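## 4. Setting Up the Desktop

This section covers the caddy, the sticky notes and the lamp. Chairs are in Section 5, where they belong.
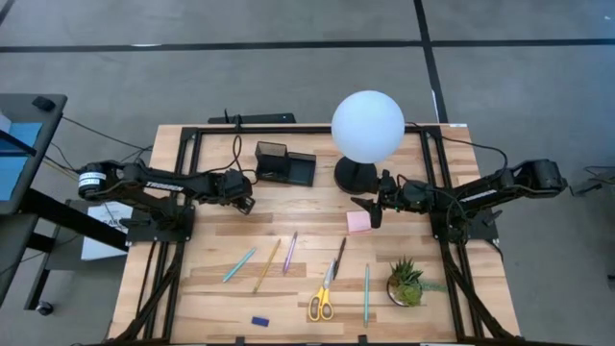 Alasdair Forsyth objects that a desk with three things on it is a desk where no work gets done, and that his own, at Ustport, has held thirty for years without complaint. The Flirngate guide takes his point and asks him to read step 1.

1. **Clear the top.** Everything comes off, including whatever you have stopped seeing. Mugs go to the kitchen. Cables with no known partner go in the Drummond drawer until October, when they may be thrown out in good conscience.

2. **Wipe along the strips.** Butcher block shows crumbs on the blond strips and rings on the tan ones, so it will catch you either way. Use a damp cloth, then a dry one.

 > **Caution:** Damp means wrung out. If the cloth drips, you are watering the table.

3. **Place the caddy.** The black mesh organizer stands near the back edge, slightly left of center, with the tall square cup on the left and the low tray on the right. Pens go in the cup. Clips go in the tray.

 > **Note:** Test each pen before it goes in. A pen that fails twice has failed.

4. **Place the lamp.** Set the white globe to the right of the caddy, on its round black base. Lift it by the base, using both hands. The globe looks like a handle to people in a hurry.

5. **Lay out the sticky notes.** One pad, flat on the wood, toward the middle where you can reach it. Pink is fine. The Warncombe office ordered 300 pads in 2018 and still has 253, so please don't order more.

6. **Leave the rest alone.** You will feel the urge to add a small plant. Wait a week and see if it passes.

### If the desk fills up again

Go back to step 1. Do not start at step 3 and arrange the clutter by height, however nice it looks.

Spare caddies are in cupboard 108, bottom shelf, behind the spare cupboard shelves.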